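Caps on, caps off

I have been sorting the recycling properly since June, and the part I had wrong for years was the lids on water bottles.
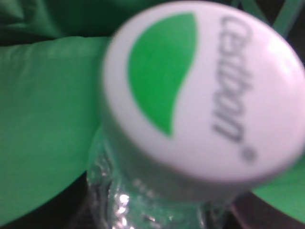 Domingo Retamal wrote in after my last post to say he leaves every cap on and squashes the bottle first, so the air is out and the cap holds it flat. His depot at Turnari takes them that way. Mine in Nenano asks for caps off and in a separate tub, so I had to work out a system that didn't take over the laundry.

What I do now is keep an old ice cream tub beside the sink. Caps go in the tub, bottles go in a crate by the back door. White caps, coloured caps and the ones with a printed logo all go in together. I used to pick them apart by colour until the woman at the depot told me it made no difference to them.

The little ring left on the neck can stay. I spent a whole evening cutting those off with kitchen scissors and have a nick in my thumb to show for it.

Labels are less of a bother than I expected. Some bottles have a paper one that soaks off, some have a plastic sleeve you can pull off in one go. I leave the stubborn ones on.

My first tub came to 186 caps, which I counted because Abundio Figueroa at work had bet me it wouldn't reach 100. The second tub is a bigger one, and I have stopped counting.

We could just buy less bottled water – I know. The tank water at our place tastes of leaves after a dry spell, and the filter jug only holds 2 litres, so in summer we go through a fair few. I have priced an under-sink filter at $300 plus fitting, and I'm waiting on a call back from the plumber in Daza.

If your council does it differently, leave a comment with the name of the depot. I am putting together a list for this end of the valley and still have nothing for Delline.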